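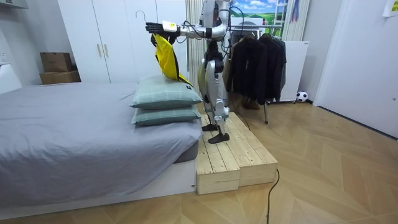 yellow garment with the black trim, on a hanger over the bed

twalgirl52
OK so this is my gray sheet problem. It's a fitted one and it wrinkles no matter what, worst down at the foot end. I tug it flat every morning and by 50 minutes later it looks like that again. Is it the sheet or me? Also please tell me what to do about yellow cloth with dark trim, I'm scared of the wash.

Ajith Chowdary
Sheet. Mine is a Plendico and did the same until I went down a pocket depth. Too much fabric and it has nowhere to go but the corners.

hotau_mom
Disagree!! I have deep pockets on a low bed and it's smooth as anything (I put it on damp, straight from the washer, try it). For the yellow thing, cold water, inside out, by itself the first time. And I'd fold it, hangers leave bumps in the shoulders.

jurkivent1897
Folding leaves creases, so pick your poison. I hang everything. Wire hangers are fine for light stuff, I've got 50 of them and my shirts survive.

hotau_mom
50 wire hangers, oh no. My closet would come down lol

Ajith Chowdary
Putting it on damp sounds like a great way to get a musty mattress, just saying. What I want to know about is that pine step by the bed. Are you leaving the boards bare? I'd at least sand the front, end grain loves to snag socks.

twalgirl52
Bare for now, I like it pale. Might oil it in June. Going to try the damp sheet thing tonight with the fan on, and I'll measure the pockets while it's off.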